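Moodley to Condholm: done deal or agent talk?

Posted September 5, 2021

northbank_ray
The Pranton Gazette has Riaan Moodley turning down a new contract and Condholm waiting with an offer. He has 118 appearances for us and he's in the last year of his deal. I don't want to lose him, but I'd like to hear what people think a fair price is before the winter window.
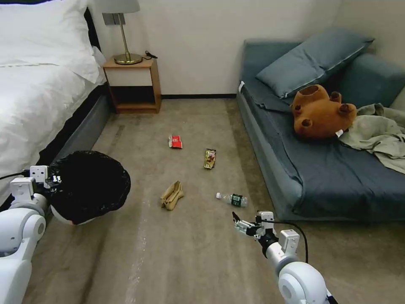
My own view is that we should sell if the money is right and he won't sign by November. We let Pappas run his contract down and got nothing for him. The club said it wouldn't happen again.

tollgate88
Agent talk. The same paper had him going to Rivex last year and he signed an extension on his bonus terms two weeks later. He likes it at Pranton and his kids are in school there.

northbank_ray
That wasn't an extension. They changed the bonuses, the end date stayed the same. It's why we're in this spot now.

Oldstand
Sell him. He was very good two seasons ago and average last season. He doesn't track back and the left back gets left alone with two men every week. Watch the second goal against Rivex again.

mags_p
I did watch it again. The left back was up by the corner flag when we lost the ball. Moodley was the one who ran back. You can blame him for plenty but not that goal.

Oldstand
He ran back after stopping to complain to the linesman. We see it differently.

tollgate88
He still made more chances than anybody else in the squad last season, playing half of it with a bad ankle. Who are we replacing him with? The kid has played 6 league games and the new signing is a central midfielder whatever the manager says.

kestrelway
Question from somebody who doesn't follow the rules closely. Can he talk to Condholm now or does he have to wait?

mags_p
Depends on the club. In our league he can't talk to another club in the same league until the last months of the contract unless we give permission. Condholm are in our league, so they'd have to ask first. If they've been talking already then somebody should complain.

northbank_ray
The Gazette piece says "waiting with an offer," it doesn't say they've made one. I doubt there's a complaint in it.

Oldstand
Condholm have done this with three of our players. Story goes in the paper, player gets unsettled, price comes down. I'd still sell, but I'd sell him to anyone else.

dfarrow
Went to the open training session and he looked fine to me. Stayed after to sign shirts and took corners with the under-18s. I don't read much into it either way.

tollgate88
Give him the captain's armband and the money he wants. It's cheaper than buying a winger.

mags_p
Not the armband. Leave that where it is. The money, yes, if it's close to what the top earners get.

northbank_ray
I could live with that. I'd want an answer from him by November though, and if it's no, we listen to offers.

kestrelway
Thanks for the answer on the rules. For what it's worth I'd keep him even if he leaves for free. We need the points this season.

Oldstand
That's how we ended up with nothing for Pappas.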